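Olá a todos na Jansen,

Cá vai o ponto de situação do projeto Drindano, com data de 21 de agosto de 2019. Peço desculpa pelo atraso, a mudança de sala comeu-me quase duas semanas (e ainda há caixas por abrir!).

As oficinas de poupança de água arrancaram bem. Fizemos duas sessões em Vusside e distribuímos 200 folhetos, que desapareceram num instante. As pessoas fazem perguntas ótimas, sobretudo sobre as contas: quase toda a gente quer saber ler a fatura antes de falar de torneiras, por isso troquei a ordem da apresentação e correu muito melhor.

O inquérito às famílias está mais lento. A meta eram 100 respostas até ao fim do verão e não vamos lá chegar, com tanta gente fora. Proponho alargar o prazo até novembro, sem mexer no orçamento. 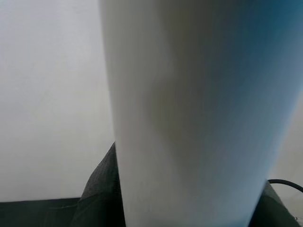 Objeto branco, mais estreito em baixo, visto de muito perto.

Quanto a dinheiro: a verba da Skillgate para a formação dos monitores já entrou, mas falta-me a fatura da tipografia. Mando o mapa de despesas assim que a tiver, prometo. A rubrica dos transportes vai ficar apertada, os autocarros para Vusside aumentaram e eu tinha feito as contas com o preço antigo.

Preciso só que me digam se o novo prazo do inquérito vos serve, para avisar as escolas antes do início das aulas.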